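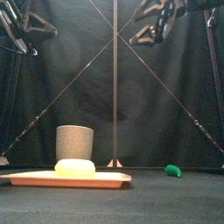 3.2 Table settings and sorting task

Figure 2. One of the table settings used in the sorting task. The yellow item and the speckled cup are at the tray; the green pepper-shaped item lies on the tabletop to the right.

Each setting was made up of a shallow tray and a few small items of the kind kept in a home kitchen. Items were placed either at the tray or directly on the table, with a clear stretch of tabletop between the two groups. In the setting in Figure 2, the cup stands behind the yellow item, so its base is hidden from the front. We kept partly hidden items in the set, as they are common on real kitchen counters and earlier work on tidying has mostly left them out (Chowdhury and Cao).

Eight adults took part. They were asked to say which items belonged together and which one they would put away first. Answers were written down by the second author and coded by two readers working separately. Where the readers disagreed, the answer was discussed until they settled on one code.

Seven of the eight adults treated the tray as a boundary and named the item outside it as the one to put away first. The remaining adult grouped the items by use, placing food in one group and the cup in another, and paid no attention to the tray. Both ways of grouping are taken up again in Section 4.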